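How do I taper my daughter's 500 free before a high school meet without making her sluggish?

Posted in Swimming & Diving - High School
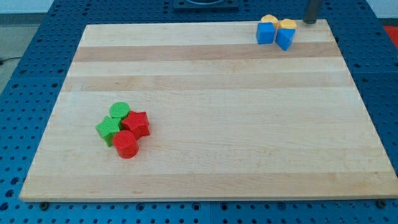

So my daughter is a junior and swims the 500 for a pretty small team. Her coach is great, but he's also the coach for the sprinters, the divers and half the middle school, so the taper plan is basically "everybody drops yardage together." Last season she did what the sprinters did and felt awful at the end. She said her arms felt like noodles by the 300 and she added time from her January swim. She was crushed and I didn't know what to tell her.

This year she wants to go to him with an idea of her own, and I said I'd ask on here first. She practices six times a week and swims club in the off season with Wogan. The last three weeks are when the team starts cutting back. Should a distance kid even taper that long? And does she need to keep lifting? I swam in high school myself, but our taper was one easy practice and a plate of spaghetti, so I'm no help at all.

She also shaves and wears the fancy suit only at the last meet, if that matters.

- Jernstead Mom

Lleucu Owen

I coached high school distance kids for a long time and I've seen this exact thing over and over. Three weeks of sprinter taper is too much rest for a lot of 500 swimmers. They lose the feel for their pace, and then they get to the meet all bouncy, take it out way too fast and pay for it on the back half. That noodle-arms feeling at the 300 might be the taper, but I'd want to see her splits from that race before I blamed all of it on rest. If her first 100 was a lot quicker than she planned, there's your other half of the answer.

What I usually did was keep the distance group on close to normal yardage for the first of those three weeks, then come down a little at a time. The very last few days were short. We kept some pace work in almost to the end - nothing that left them gasping, just a handful of 50s or 100s at the speed they wanted to hold, with plenty of rest. One set my kids liked was 800 total, done as 100s at goal pace, and we'd cut that in half the next time we did it. They'd get out of the water while they still felt good.

Lifting I'd wind down early. Some kids like to keep a light session going for a while and that's fine, but I wouldn't let her try anything new or go for a personal best in the weight room in those weeks.

And please have her talk to the coach herself, well before the taper starts. I always loved it when a swimmer came to me with a plan, and I really didn't love it when a parent handed me one! He may already have a lane he can give her.

Every kid is different, so have her write down what she did and how she felt. My own notebooks were a mess but they saved me a bunch of times the following year.

flipturn847

More sleep. My son grew two inches and quit staying up till midnight and dropped a ton of time, no idea what his taper was.

Also check the suit still fits, we found out behind the blocks that his didn't.

Sketevora Dad

I agree with most of what Lleucu wrote, but my daughter is the opposite. She swims the 500 too and she needs the long rest or she's flat. She's pretty muscular and also does the 100 fly, so maybe she's more of a sprinter who got talked into distance. We only figured it out after two bad seasons of going the other way.

Does yours swim anything short? If the 200 free is her second event and she's good at it, I'd land somewhere in the middle. You could also look at how she does after a school break, when she's had a few days out of the water. Mine comes back fast. Her best friend comes back and can't find the wall for three days, and that girl barely tapers at all.

On the eating thing, watch that a little. They're swimming less but they're used to eating like horses, and ours got a stomach ache from the team pasta dinner the night before. Now she has a normal supper at home and goes over to her friend's house afterward for the poster making.

Let us know what the coach says and how she does!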